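How to descale an electric kettle

Last updated August 13, 2024

If you live in a hard water area, the inside of your kettle will turn chalky sooner or later. The crust is limescale, mostly calcium carbonate left behind when water is heated. It does you no harm if you swallow a bit of it, but it makes tea look dull, breaks off into flakes and slows the kettle down.

The method below uses citric acid, which you can buy as a powder from hardware shops and the home baking shelf of some supermarkets. White vinegar also works and is covered further down. Check the leaflet that came with your kettle first. A few makers ask you to use only their own descaler while the guarantee lasts.

What you need

Citric acid powder, two level tablespoons
A measuring jug
A soft cloth and an old toothbrush
800 ml of cold water, or enough to cover the scale

Step 1: Empty and check

Unplug the kettle, let it cool and pour out whatever is in it. Look at the base and the spout filter. If the filter lifts out, take it off and put it in a mug. Have a look at the lid as well, as scale often builds up round the hinge where steam condenses.

Step 2: Boil the water

Pour in the water and bring it to the boil, then switch off at the wall and unplug. Leave it for five minutes. Adding the powder to water at a full boil can make it froth up and over the lid.

Step 3: Add the citric acid

Sprinkle the powder in a little at a time. It will fizz where it meets the scale. Keep your face away from the top and don't put the lid down until the fizzing has settled. Spoon some of the hot liquid over the filter in its mug.
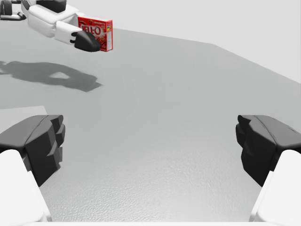 Leave everything for 20 minutes. With a light coating that is plenty. My own kettle, a 1.7 litre Dotska with a flat steel base, had been left since February and needed a second go with half the amount of powder.

Step 4: Scrub and rinse

Pour the liquid down the sink. Run the cold tap at the same time. Wipe the inside with the cloth and use the toothbrush on the filter and the seam where the base meets the wall. Don't use wire wool or a scouring pad – scratches give new scale something to hold on to.

Rinse three times with cold water. Then fill the kettle, boil it and throw the water away. Do this once more before making a drink. If the water still tastes sharp, boil and empty it again.

Using vinegar instead

Mix 300 ml of white vinegar with the same amount of water and pour it into the cold kettle. Leave it for an hour without boiling, then rinse as above. The smell hangs about for longer than you might expect, so open a window. Malt vinegar does the job too, but it smells stronger and the taste takes more rinsing to shift.

Never mix vinegar or citric acid with bleach, or with any cleaner that contains it. The two together give off a poisonous gas.

How often to do it

Every four to six weeks in a hard water area, and two or three times a year elsewhere. Your water company's website will usually give the hardness for your postcode. Mine comes out at 228 mg per litre, which counts as hard, and I descale monthly.

Emptying the kettle at night helps. So does boiling only what you need. Filter jugs cut down the scale but don't stop it, and the cartridges need changing on time.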